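Wuveck Residents' Help Pages
Rooms and Housekeeping

Clearing a shared study-bedroom table: what to keep, what to discard, and in what order
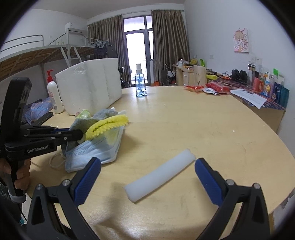

Posted by Shiyu Jin, Joltotville Hall, room 427

I should be grateful for advice on bringing a shared table back into proper use before the May inspection. The room has a loft bed with a ladder, a desk against the wall and one light wooden table. The table has become the place where everything is put down. At present it holds a grey cloth, a yellow fuzzy strip that resembles a sponge, a light blue disposable face mask, a folded blue cloth with a star-like pattern, a pump bottle with a red head, a clear spray bottle, two red snack packets with a wrapper, a large white foam box and a white foam cylinder.

My particular difficulties are as follows. I do not know whether the foam pieces may be placed in the general recycling at this hall. I am unsure whether cloths and bottles may be kept together on an open surface. I should also like to know whether the inspection takes account of clothes hung beside the bed, as there is no wardrobe space left on my side of the room.

The house rules sheet refers to "surfaces kept reasonably clear" without further explanation. Any guidance from residents who have been through an inspection would be appreciated.

Ehab Ramadan
Floor representative, Joltotville Hall
Replied February 19, 2021

Thank you for setting the matter out clearly. I shall take your points in the order in which they are best dealt with.

Waste first. Snack packets and wrappers go in the general waste bin on the landing. A disposable mask that has been worn should go in the same bin, inside a tied bag, and should not be left among cloths that will be used again. If the mask is unused, please return it to its packet.

Foam is not accepted in the recycling at Joltotville. Smaller pieces may be placed in general waste. A box of any size should be taken to the Plilholm collection point, which accepts clean foam packaging from residents on production of a room card. Please remove tape and labels beforehand, as boxes bearing them are turned away. You may of course keep the box if you have a use for it, but it should then be stored off the table and must not block the balcony door.

Textiles next. Put cloths for washing straight into your laundry bag. Clean cloths should be folded and placed in a drawer or on a shelf. Sponges and similar items should be allowed to dry fully before being put away, and any that smell after rinsing should be thrown out.

Bottles may remain in the room provided that they are closed and labelled. A spray bottle without a label is the item most often noted at inspection. If you are certain of the contents, write them on a strip of tape and attach it. If you are not certain, please do not empty the bottle into the basin; hand it in at the ground floor office, where it will be dealt with.

When the table is bare, wipe it with a damp cloth and then with a dry one. Standing water will mark the wood, and a charge may be made for damage of that kind.

With regard to clothes on hangers, these are permitted near the bed frame so long as the ladder can be used freely and nothing hangs in front of the air conditioner. The floor by the window is also looked at, and small articles should be picked up from it. An inspection of a shared room takes 6 minutes, and notice is given in writing.

Should you wish to request an additional shelf, the form is number 722, available from the office.

sperling_east

Agree with the above as regards the foam. I would add that Plilholm closes over the lunch period and the notice on the gate is out of date, so telephone first.

In our room we placed a tray at one end of the table and agreed that bottles would stand on the tray and nowhere else. Food was moved to the desk. The arrangement has lasted a full term, with one lapse at exam time. The tray is 70 cm long, which in my opinion is too long, and a shorter one would have served.

Shiyu Jin

I am obliged to you both. The wrappers will go today and I shall request form 722 at the office. May I ask whether the additional shelf can be fitted above the desk, or only beside the bed?

Ehab Ramadan

Above the desk is permitted on the side away from the curtains. Please mark the preferred position on the form, and ask the other occupant of the room to sign it as well, otherwise it will be returned to you.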